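Foltullow Counter Mat, Long, Brown

Shop Kitchen Counter & Table Racks & Stands Care Contact

3 min read

The Foltullow is a long counter mat for people who keep their plates and small appliances out in the open. It lies flat on a table or worktop and gives you one surface to set racks, stands and a toaster oven on, so that feet and bases don't sit directly on the tabletop. It is made for Willitix by the Belton workshop and has been in the range since May.

We sell the long size in brown. The short size was dropped when the workshop changed its cutting table, and we don't expect it to come back.

What it is for

Most customers use the mat under dishes that have already been dried and are waiting to be used again. Plates stored upright in a rack take up less of the table than a stack, and you can pull out the one you want without lifting the others. The trouble with an upright rack is that a light one moves when you take a plate from the end. The underside of the mat grips the table and the top has enough drag to keep a rack where you put it.

It also works as a base for a coffee corner or a baking table. It is not a cutting surface. A knife will go through the top layer.

Size and weight

Length: 1,190 mm
Rolled weight with carton: almost 2 kg
Color: brown
Edge: cut, no binding

Measure your table before ordering. The mat should lie fully on the table with nothing hanging over the front. If yours is too long it can be trimmed with sharp scissors along a ruler, but a trimmed mat can't be returned.

Setting it up

Unroll the mat with the top facing up and leave it for a few hours. The ends will lift at first. Put something heavy on each end, or roll it the other way for a few minutes and try again. Wipe the table before you lay it down; crumbs underneath will show as bumps and they spoil the grip.

Put the tall things at the back. Plate racks and stands go along the rear edge and a mug tree can come forward, where you can reach it from more than one side. A toaster oven does best at one end, near the socket, with its door facing into open space. Leave room behind it and beside it as its own manual tells you.

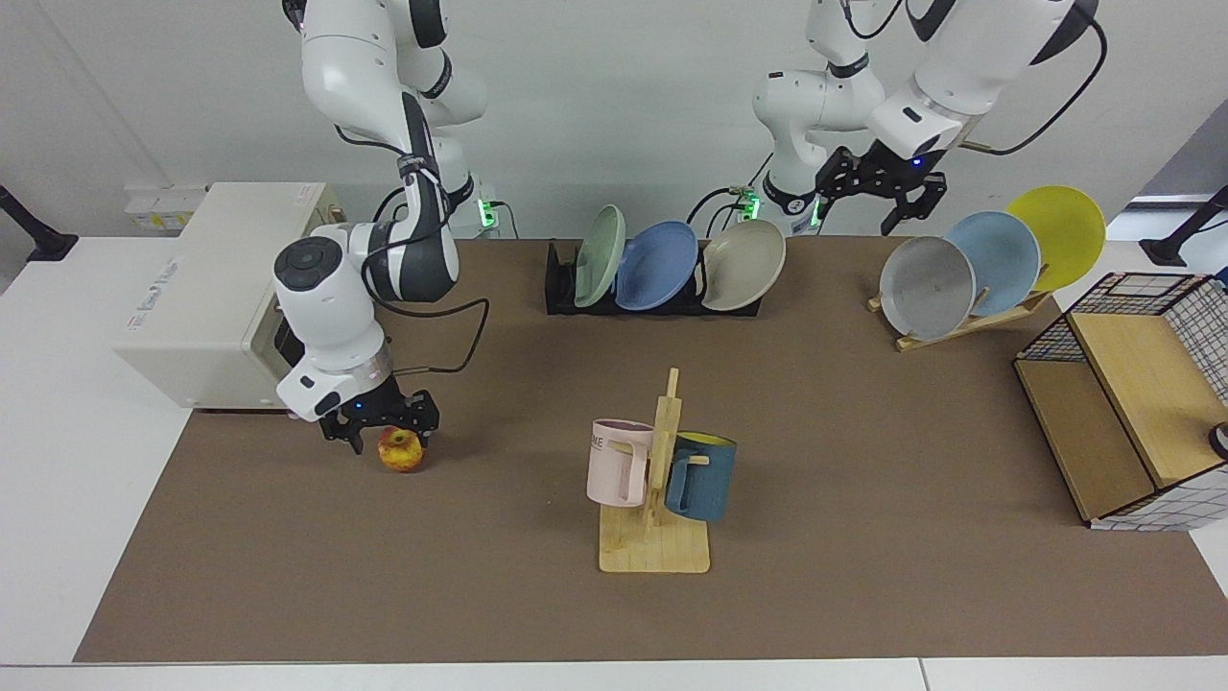
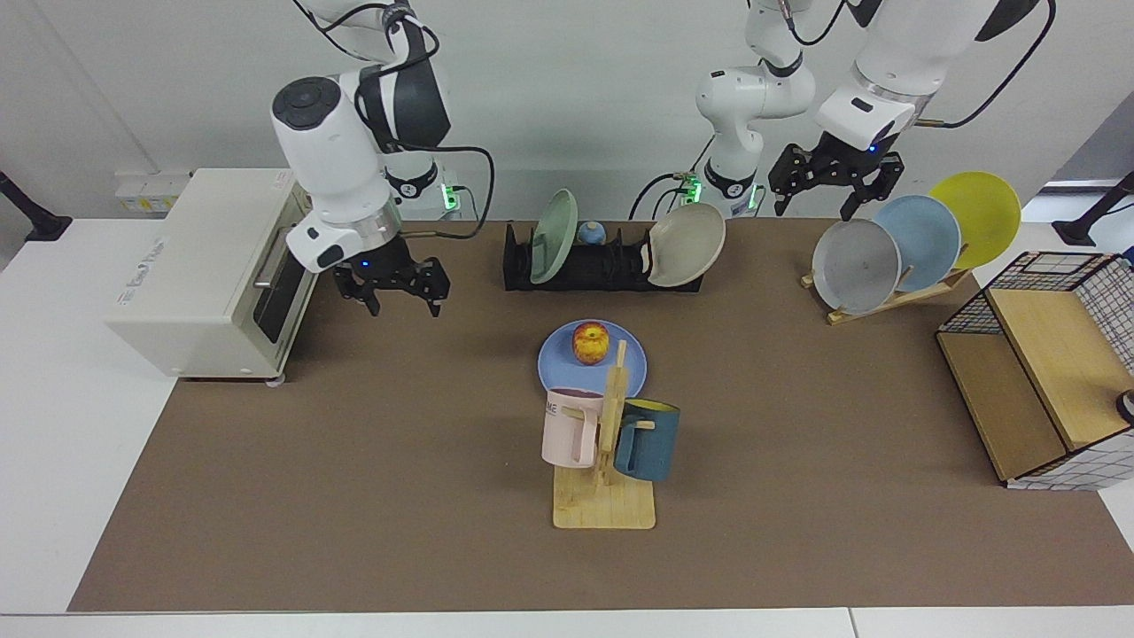 Foltullow mat in brown on a white table, with plates upright in a black dish rack and a light wooden plate rack.

The racks, plates, mug tree and toaster oven are not included.

Heat

The mat is fine under the feet of a countertop oven in normal use. It is not a trivet. Don't put a pan or baking tray on it straight from the oven or the stove. A pan that has stood on a cooling rack for 15 minutes can go on the mat if you can hold your hand to the bottom of it. Marks from hot pans are not covered by the guarantee.

Cleaning

Wipe with a damp cloth and a drop of dish soap, then wipe again with plain water. Dry it before putting things back. Once in a while lift the whole mat and clean the underside too, as dust on the back is the usual reason for a mat that has started to slide. Do not machine wash, bleach or fold. Coffee and tea come off easily if you get to them the same day. Turmeric doesn't come off.

Racks that go with it

Any rack with a flat base will stand well on the mat. If the rack has wire feet, fit the small rubber caps that often come with it, or the feet may leave dents. Dents from a loaded rack usually relax after a day or two with the weight off. Wooden stands should be dry underneath when you set them down. We stock the Pangilinan plate stand in a size that suits dinner plates, listed under Racks & Stands.

Customer notes

"I trimmed mine to fit beside the sink and the edge has stayed clean. It smelled a bit out of the carton but that was gone by the next morning." Felicidad Sarmiento

"Good mat. Took two days to lie flat at one end. I would like it in gray." Dexter Mercado

Gray has been asked for often. The workshop needs an order of 100 to run a new color, and we are collecting names. Write to Ivone Lopes through the contact page if you want to be told.

Delivery and returns

The mat ships rolled in a carton and should not be stored standing on end. Untrimmed mats can be sent back in the original carton. For trade orders and cut lengths, ask for Gerardo Layug.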